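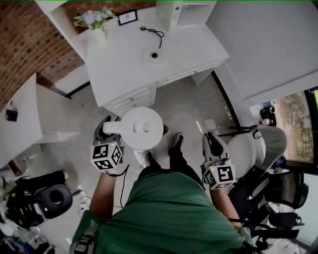
How often must we descale the kettle in the writing room? Every 60 boils, because the water in this building is very hard.

November 1, 2020. I used the citric powder from Kerekes, one spoon in the full kettle, and left it for one hour. Tibor prefers vinegar, but Erzsébet complains of the smell — I agree with her.

The white desk stays for flowers and papers, so please do not put the kettle down there. The loose cables on the floor are still to be tied up, I will ask Zoltán for clips.

Next descaling in January. Powder left in the bag: around 300 g.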